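Packing a Snack Bag That Survives the Trip Home

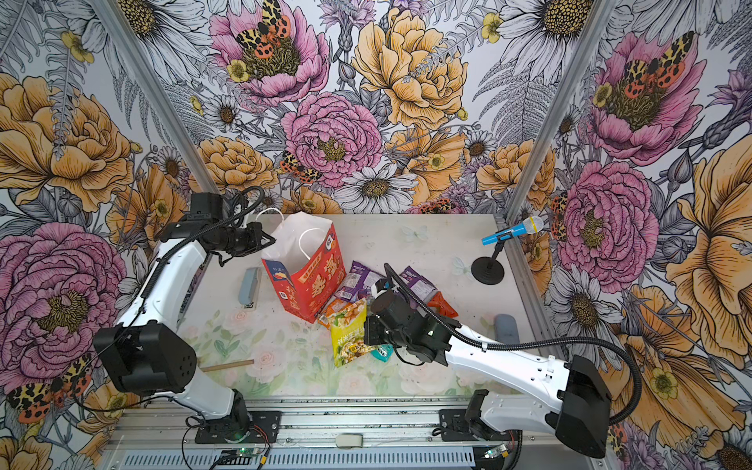 Okden Quarterly | Issue 39 | p. 80

A paper gift bag is a poor container by most engineering measures. It has two handles, a folded base and walls that bow outward under any lateral load. It is still what most shops hand out for snacks, and most failures come from the order in which the bag is filled.

The red bag on our table is a common type: white rope handles, white lining, open top. Two purple snack bags lie beside it, with a red-orange triangular packet next to one of them. Mixed shapes of this kind are harder to pack than a uniform set. Pillow bags carry trapped air and resist stacking. Triangular packets leave a void on one side wherever they are placed.

Guvberg, a packaging shop in Laluvville, tested its own filling sequence in April over 410 bags. The sequence is short. Open the bag fully and press the base flat from inside. Stand the largest pillow bags upright against the long walls, seams down. Fill the center with small packets, points facing inward. Keep the top inch clear so the handles can meet without bending the rim.

Density matters more than count. Amissah, which supplies the shop's bags, sells the plain model in cartons of 3,940 and advises against loading heavy items on one side. A jar or a can belongs in the middle of the base, before anything else goes in.

Rope handles should be pulled up together once, under load, before the bag leaves the table. If one knot slips through its hole, empty the bag and retie it from the inside.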